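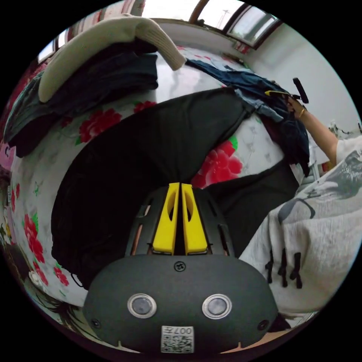 Cremilda Pacheco wrote back that the grip log looked fine to her, and asked why we were spending a whole session on a fault that cost one afternoon of recordings. The log said 342 good grasps. If the number is right, she wrote, the lesson is over.

The number wasn't right, so the lesson is on.

Home | Syllabus | Week 6 | Week 7 | Readings | Labs

Print this page | E-mail this page

Week 7: False grasps and the trouble with a clean log

Read this before Wednesday. Bring the Week 6 sheet on finger position sensing. We'll use the second table.

1. What happened

The Plosturus exercise asks for clothes to be picked up from a bed with a hand-held two-finger gripper, and for every pick to be stored as a training example. The software, Dradis, decides by itself whether a pick succeeded. Its rule is short: if the fingers were told to close and stopped closing, and the tool then rose, write "grasp, good."

Look at the yellow fingers over the black garment. They are closed with nothing between them. A rule that asks only whether the fingers stopped can't tell that from a pinch of thin cloth. Fingers always stop. They stop on cloth, and they stop on each other.

When we replayed the December batch by hand, 813 attempts in all, the log claimed 342 good grasps. A fair number of those were fingers meeting fingers. I'm not giving you the corrected total, as finding it is Lab 7.

2. Why the vendor's fix doesn't convince me

Lengyel, who supply the finger sensors, sent a patch that adds a gap threshold. If the fingers stop closer together than the threshold, the pick is marked empty. They report that it passes their test set. Their test set is towels.

Try it on a thin shirt sleeve and the threshold throws out real grasps. Lower it and the empty ones come back. The Purero group tried 2000 simulated closings and announced that the problem was solved, but their simulated fingers don't bend. Ours do, and a bent finger reads as a gap. I'd like to see one result on dark cloth with soft folds before anybody uses the word "solved" in my hearing.

3. Why it counts as a safety matter

Some of you will say a bad label hurts no one. Follow it down the line. A policy trained on false grasps learns that closing on air is success. It lifts, carries and releases nothing, with full confidence. Put it on an arm working near a person and it will also report that it is holding things it has dropped.

There is a second hazard in the same data. Two grippers may work over one bed, with a bare wrist and a bracelet within reach of the clothes. Dradis has no notion of where the other hand is. The manual covers this with the sentence "operators should remain aware," and I don't accept that as a safeguard.

4. For discussion

Write half a page on what evidence you would want before trusting a "good" label. Finger force, motor current and a camera check are all allowed. "The vendor tested it" will be returned unmarked.

Lab 7 replays are on the course drive. Work in pairs, label separately, then compare. Where the 2 of you disagree, keep both labels and write down why.

Print this page | E-mail this page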